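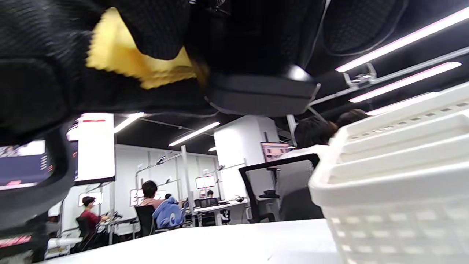
A yellow cloth, a white plastic basket and a good deal of black mesh.

My household owns more containers than things worth containing. I know this because last October I went looking for somewhere to put the spare containers, and came home with another one.

The storage business has pulled off a lovely trick. It sells us empty space, which we already had, and puts walls around it. At the Nindeck out by the highway, storage has its own floor, and the floor has its own café, presumably for people who came in for a shoe rack and have begun to lose hope. There are bins for toys and bins for onions. There is a bin shaped to hold the lids of other bins. I stood in front of that one for a while and I'm sorry to say I saw the point of it.

My grandmother kept her entire working life in three drawers. One was for knives and forks, one was for paper and one was for string, and the string drawer also held batteries, stamps, candle ends and a tooth. She could put her hand on anything in that house in less time than it takes me to find my glasses. She had never sorted a thing in her life. She just didn't have much, and she put it back where it was.

The modern idea is that putting it back is the hard part and that the right product will help. I used to believe this. I bought a set of drawer trays from Plalus that clicked together in 2000 different ways, according to the box, and I tried 4 of them before deciding the drawer was the wrong size. Then I bought a different drawer. Well, it came attached to a cabinet. The cabinet is very nice, and it has a tray on top of it where the mail goes to die. 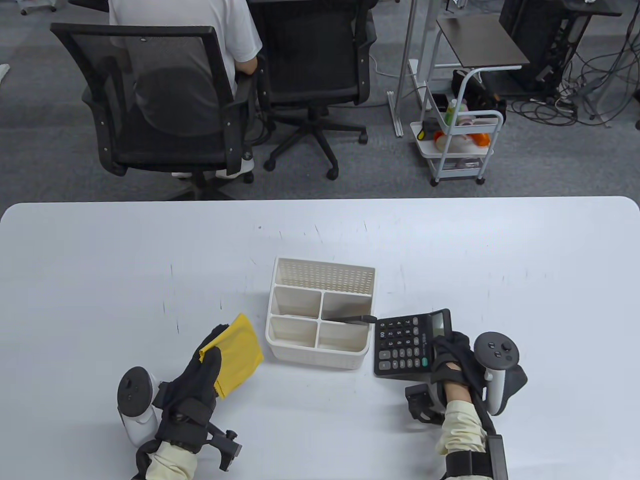

What bothers me is the way tidiness got promoted. It used to be a chore, down there with defrosting the freezer. Now it's a form of character. People say "I'm a very organized person" in the tone once saved for having given up drink. A friend has labels on her labels - a large one saying CABLES and a smaller one saying which - and when I go to her house I feel I should confess to something. Meanwhile she can't find her passport. It's in a folder marked Important, and she has 5 of those.

Offices are worse, as they usually are. I once worked at a firm called Goossens where we got a memo about desks. A clear desk showed a clear mind. So at closing time we all swept everything into the bottom drawer, and every morning we tipped it out again. The minds stayed about the same. The only man there who ever got anything done worked behind a heap of paper so high that visitors spoke to it.

I'm not against the basket as such. A basket is a fine thing for carrying apples. But I would like us to admit that a thing in a basket is often a thing we have decided not to deal with, moved eight feet to the left. Most of my baskets could be labeled Later, and the big one under the stairs could be labeled Never, and that would save my children some trouble.

There's a sale on at Skallel until the end of the month. They have a stacking kind with a lid. I only want to measure it.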